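Progress report to Marnano – shared supplies room, Ondska
Prepared by Rhiannon Bellis, 9 November 2023

1. Work on the bins

Sorting of small parts is continuing at the wooden table. Grey and white plastic bins are in use, all with cutout handles. The written rule is one type of item per bin. Mixed contents remain the main source of delay, and Blair Morrison is revising the list of categories.
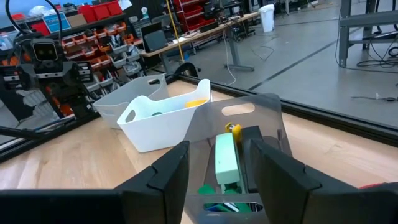 Figure 1. Grey bin with green, yellow and blue pieces; white bins on the table behind.

Of the 21 categories on the first list, 11 have been agreed. Four will be merged. The rest depend on a reply from Thakur about which parts are still ordered.

2. Stationery

Tape and staplers were added to the scope in November at the request of the Flimus office. Tape is to be stored by colour – the earlier practice of storing it by width was not followed by users. Small staplers will share a bin with their staples until a divider is supplied.

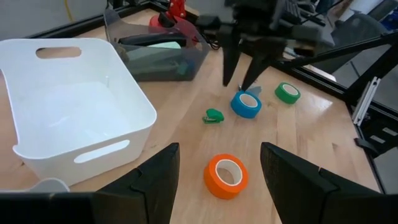
Figure 2. Orange, blue and green tape and a small green stapler on the table, Ondska.

3. Spending and next steps

Labels have been ordered in a pack of 100, within the agreed budget. No further bins are requested at this stage. Labelling starts once the category list is signed off. A revised list will be sent to Marnano with the next report, together with the stock sheet for stationery.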